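About Us — Wakstead Robot Club

Hello, and thanks for clicking on the bit of the school website that most people skip! I'm Buppha Rojanasak. I teach maths at Wakstead in the mornings and I run the robot club after lessons, which is the part of my job I'd do for nothing (please don't tell the head).

How we got going

The club started one December with 2 pupils, me, and a kit car that only turned left. We met in the back of the textiles room and had to be packed away before the evening sewing class came in. We've grown a fair bit. There are over 226 names in the old sign-in book now, counting everyone who has ever come along to a session, and a good few of those are younger brothers and sisters who followed the first lot in.

We've still got the car. It lives on top of the filing cabinet and still turns left.

What we do all term

Most clubs we meet at competitions build something on wheels and drive it round a track. We did that for a while and enjoyed it, but the pupils wanted to work with arms, so that's where we've ended up. Our main project is called Edet, and the idea is easy to say and really fiddly to do: ask an arm to tidy a table. Pick that up, put it in there, leave that one alone.

Everyone gets a go at every part of it. You might spend one session writing the steps out on paper, the next typing them in, and the one after that working out why the gripper closed a whole hand's width away from the thing you wanted. Younger members often start by being the robot themselves, with a scarf over their eyes and a friend giving instructions — "down a bit, no, DOWN" — and it teaches them more about clear instructions than I could in a month of talking.

We use ordinary things for the table. A banana on a pink plate, a yellow sponge cube, a toy pastry, a cup, a little wooden drawer box. They're all awkward in their own way. Sponge squashes, bananas curve, and a drawer knob is a horrible little target if you're two fingers and no thumb. The white bin is the one everybody begins with, as it's nice and wide at the top, and getting the gripper pointing straight down over it is the first thing you tick off on your progress card.
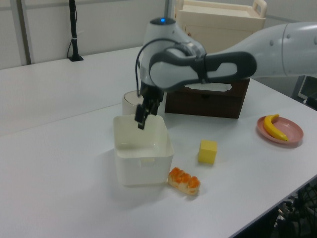
Competitions and days out

Once a year we enter the Flarkville Challenge, where teams of 6 have a table to sort and a judge who is allowed to move things about when your back is turned. We came 8th the first time and were over the moon. On 06/05/2018 we took our first all-new team, none of whom had ever been to a competition before, and they came home with the prize for best logbook. I may have cried a bit in the minibus.

We also visit Verkadard, a small engineering firm over by the canal, who let us poke round their workshop and ask cheeky questions. The biscuits are very good there too.

Who can join

Anybody from Year 7 upwards. You don't need to be good at computers, you don't need to own one, and you don't need to be in the top set for anything. If you like drawing, we always need people for the logbook. If you like arguing, come and help us plan the steps!

It's free, and there's squash and toast. Please bring a pencil and tie long hair back before you go near the arm. Parents are welcome to drop in for the last part of a session and see what's going on, but be warned that you'll probably be handed a scarf.

Getting in touch

Leave a note for me at the school office, or just put your head round the door of the robot room, next to the music store. If I don't look up straight away I'm most likely under a table looking for a screw — give me a shout and I'll come out.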